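Ferwood Pouches and Mugs

Welcome! Ferwood is a collection of notes and pictures about the small stuff that lives on a kitchen table: resealable pouches, mugs, rolls, boxes, whatever turns up between breakfast and the washing-up. We love this stuff, and we hope you'll find a use for it.

What's in it

The current release has 449 entries in 9 folders, one folder per kind of object. Pouches are the biggest folder and my favourite by a mile. There's so much going on with them – frosted or clear, plain or printed, standing up or slumped over – and the colours are gorgeous. Each entry has a short label, a material where we know it, and a free-text note (please read the notes, they're the best bit!).

A pouch with a pattern gets the pattern written down as well. Leaves, flowers, dots and wavy bands all have their own tags, and you can put as many on one entry as you like. 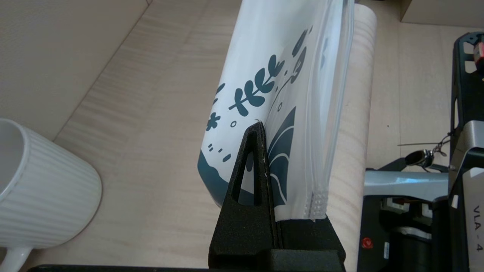
Boris Delić wrote in to say that the zipper seal deserves a tag of its own, separate from the pouch, as he sorts his whole pantry by what closes properly and what doesn't. He also asked for "crimped" as a tag for sealed edges. Both are in now, and they work a treat.

Mugs

Ribbed, smooth, with or without a handle. Go by the outside when you label. Glaze colour is optional.

Known gaps

Lids are patchy. The Hirkard folder still uses the old spelling "grey-ish" in 5 labels, and I'll fix those when I get to them.

Changes

July 16, 2024: seal tags added, duplicate mugs merged.
January: first release, under the name Stinoseck.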